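Belt loop

A belt loop is a narrow strip of cloth that is sewn to the waistband of trousers, shorts or a skirt, so that a belt can pass under it. Most trousers have between five and seven loops. The loops keep the belt at the level of the waistband and divide its pull over several points of the garment.

History

Before belt loops became common, men's trousers were held up mostly by suspenders, which were buttoned to the inside or the outside of the waistband. Some trousers had also a strap and a small buckle at the back for making the waist tighter. Work clothes and sports clothes received loops earlier than formal clothes. In the first years of the change, many makers sewed both suspender buttons and loops on the same garment, and the buyer could choose. 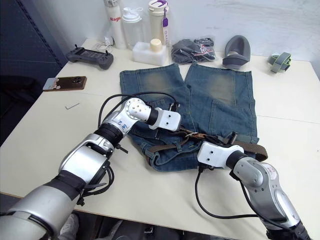
Denim shorts with a brown fabric belt through the loops

In the town of Flitov, the Kadlec workshop made loops for other tailors as a separate product. According to the local historian Radek Skála, the workshop delivered them in bundles of 400, already folded and pressed, and a larger order was packed in boxes of 1000. The trade ended when the tailors bought their own folding machines.

Construction

The usual loop is cut as a long strip, folded so that the raw edges are inside, and stitched along its length. The strip is then cut into pieces. Each piece is turned under at both ends and fixed with a bar tack, a short and very dense row of zigzag stitches. On some trousers the lower end is caught in the seam under the waistband, and only the upper end has a visible tack.

On jeans the topstitching is often made in a thread of contrasting color. The center back loop carries much of the load, and it is sometimes made wider or sewn as a crossed pair. On thick denim this loop is difficult to sew, for it lies over the seat seam, where many layers meet. 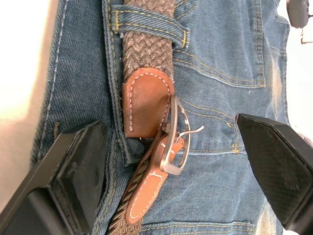
Page last changed: November, 11:00 a.m. (minor edit)

Width and placement

The opening of the loop decides which belts can be worn. Dress trousers have shorter loops than jeans, and a wide work belt will not pass through them. The front loops are normally placed above the front pleat or crease, and the side loops near the side seam.

Damage and repair

A loop usually tears at the upper tack, often together with a small piece of the waistband. In her repair manual for the Cleslow sewing school, Sunita Dunleavy recommends to put a patch behind the hole before the loop is sewn back. A loop which is lost completely can be replaced with cloth taken from the inside of the hem.

See also

Belt
Suspenders
Bar tack
Waistband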